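September, evening, after the second pot of coffee

Sound notes for the Merkon rooms, carrying on from the last page. I finally got the reverb tail on the long corridor to stop ringing like a soup can! The trouble was my own fault - I had left the early reflections on the old Bolano preset, which I made for a church hall and forgot to rename. It's now called bolano_hall_DO_NOT_USE, so if you go looking for it, that's where it went.

Claps at 206 ms pre-delay sounded silly, by the way. I tried it for fun and kept a copy in the junk folder. At 65 ms it sits nicely and the footsteps stop smearing into each other. I also rolled off the top above 8 kHz, which took the hiss out of the cloth sounds (I still don't love the sleeve rustle, will re-record with the heavier jacket).
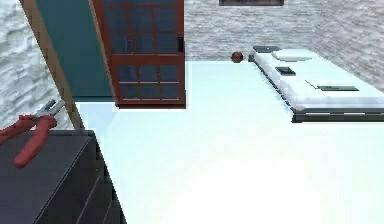 Impulse responses are next, and I want to write down how I pick them before I forget again. I start with whatever is hardest and biggest in the room, get that right with a dry clap, and only then bring in the soft stuff. So for the bedroom it's the stone walls first, bright and a bit slappy, and then I let the mattress and the pillow take a little off the right side. Only a little! Last time I got carried away with absorption and the whole thing sounded like a closet full of coats. The Pascu pack has a decent cellar response I can shorten for this.

Library cleanup: 1,745 files in the main folder now, and far too many of them are named "take final new". I got through the door creaks and most of the water. The Rokeo plug-in crashed twice while batch converting, both times on files with a slash in the name, so I'm renaming those by hand first.

Still to do: room tone for the corridor, a longer loop this time, the short one clicks at the seam. Check levels on the small speakers too. And buy more foam windscreens, the old one is shedding all over the mic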